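Replacement remotes and batteries: frequently asked questions
Clandska Spares Desk
Last updated Sep 7, 2026

Which batteries does a handheld remote take?
Check the marking inside the compartment. Most white air conditioner remotes we stock take AA or AAA cells at 1.5 V. The two sizes are not interchangeable.

Can I mix brands or types?
No. Replace all cells at once with the same brand and type. Mixed cells discharge unevenly and are more likely to leak.

Are rechargeable cells acceptable?
Yes, for remotes from Istetti and Plotetti. The low battery symbol may come on early because rechargeable cells run at a lower voltage.

Will I lose my settings?
The clock and timer reset if the cells are out for more than 20 seconds. Temperature and fan settings return to default.

The display is blank after a battery change. What should I check?
Confirm the polarity of each cell against the label strip. Clean the spring contacts with a dry cotton swab. If the display stays blank, remove the cells, wait eight minutes and refit them. 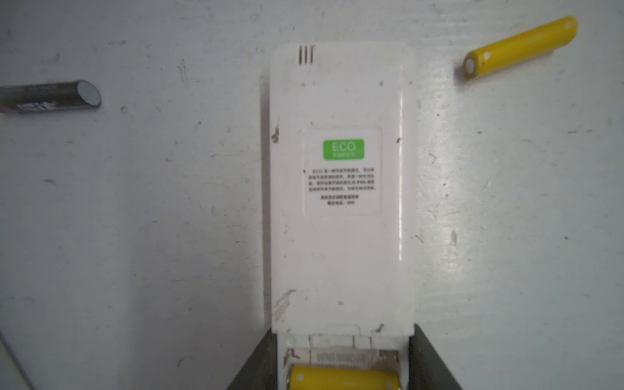 Back of a remote with the battery cover off. An ECO sticker is on the rear panel.

Can I order the battery cover alone?
Yes. Ask for part 159 and state the color.

Where do used cells go?
Tape the terminals and take them to a battery collection point.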